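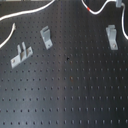

Darlene Beaudoin, Section Moderator, Garage and Workroom
October
Print this page | E-mail this page

Thread: Brackets on a perforated board, straight or crooked?

Darlene Beaudoin wrote:
Good morning, everybody, and I hope the coffee is on wherever you are. I've been meaning to start this one ever since the drawer-divider thread wandered off into a discussion of hooks (my fault as much as anyone's, I know!). The question is whether you line your brackets up with the rows of holes or whether you let them lean whichever way they please. Three light gray ones on a dark board, one screw apiece, and only the right-hand one stands anything like square with the holes. The forked one on the left is well off on a diagonal. I find I rather like it that way, and my sister, who has the tidiest sewing room in Campbell, can hardly bear to look at it.

So tell me how you do yours, what you hang on them, and whether one screw has ever let you down. I have a long wall to fill this fall and I would love to hear from people who have already made their mistakes.

plarnum_pete wrote:
Darlene, I'm with your sister, I'm afraid. I grew up in a house where the wrenches had outlines painted behind them, and it has never left me. When the holes are already laid out in rows for you it seems a shame not to follow them. I put a level on every single bracket when I did my side of the garage, and it took most of a long weekend, and my wife brought my lunch out to me on a tray, and I don't regret a minute of it.

The other thing is that one screw makes a pivot. Hang something heavy off to one side and the bracket is going to want to turn. Two screws, or one screw and a little pin in a neighboring hole, and it stays where you put it.

Hazelnut215 wrote:
Oh, I have to speak up for the leaners! I have a forked bracket that I use for my long paintbrushes, with the handle dropping down between the two prongs, and I tilted it on purpose so the brushes slope toward my hand when I'm standing at the table. Straight up and down I kept knocking my knuckles. It looked odd to me for the first few days and after that I stopped noticing it.

And Pete, I have the painted outlines too, from the previous owner, and not one of them matches a tool I own. There's a shape by the window we've been guessing at for years.

barkstead_mom wrote:
We did the kids' craft wall in Barkstead last year and used a whole box of bent metal brackets, the kind with the lip that turns out at the top. Very handy for tape rolls and scissors. I spent $600 on the wall by the time I'd bought paint, two boards, spacers and a light, and the brackets were the cheapest part of it, so my advice is to buy more than you think you'll want and move them around for a month before you decide anything is final.

I will say that the dark board was the best choice I made. Ours started out white and every smudge showed. With the charcoal you can find a light gray bracket at a glance, even in the evening with just the one lamp on.

plarnum_pete wrote:
Moving them around for a month! I'd need to lie down.

But I do agree on the dark board. Mine is brown and I lose the little hooks against it all the time.

Gestgate_Garage wrote:
I'm going to disagree with nearly everyone, in a friendly way. I don't think it matters a bit whether they're straight. What matters is what is behind the board. If you've screwed the panel flat to the wall with no gap, there's no room for the end of the screw, and you'll be fighting it forever. I put furring strips behind mine and it changed my whole outlook. I have a shelf of jars hanging on brackets a good deal like that right-hand one, the largest-looking of the three with the notched top, and the front edge of the shelf sits on them very nicely.

As for the pivot problem, a lock washer under the screw head has been plenty for me. I don't care for the pin idea because then you're stuck with whatever angle the holes allow, and sometimes you want the in-between ones.

Hazelnut215 wrote:
Yes! The in-between angles are the whole point for me. My brush holder doesn't line up with anything and I wouldn't change it.

plarnum_pete wrote:
Lock washers work loose, in my experience. Not right away, and maybe never with paintbrushes, but I had one holding up a hand saw and came out one morning to find the saw pointing at the floor. I'll stay with two fasteners for anything I wouldn't want on my foot.

Gestgate_Garage wrote:
Well, I won't argue about saws. For a saw I'd use two as well.

Darlene Beaudoin wrote:
You've all been so generous, and I've been reading these out loud to my sister over the phone, who wishes Pete to know that he is welcome in her sewing room anytime. I'm going to put up furring strips first, which I had not planned on at all, so thank you for that. Heavy things will get two screws and line up with the holes. The light things I'm going to let lean.

Barkstead, could you tell me how deep your spacers are, and did you paint the boards before you hung them or after?

barkstead_mom wrote:
Before, flat on the lawn, two thin coats with a foam roller. Go easy, or the paint fills in the holes and you'll be out there poking them clear with a nail like I was. The spacers were half an inch. I'd go a little deeper if I did it again.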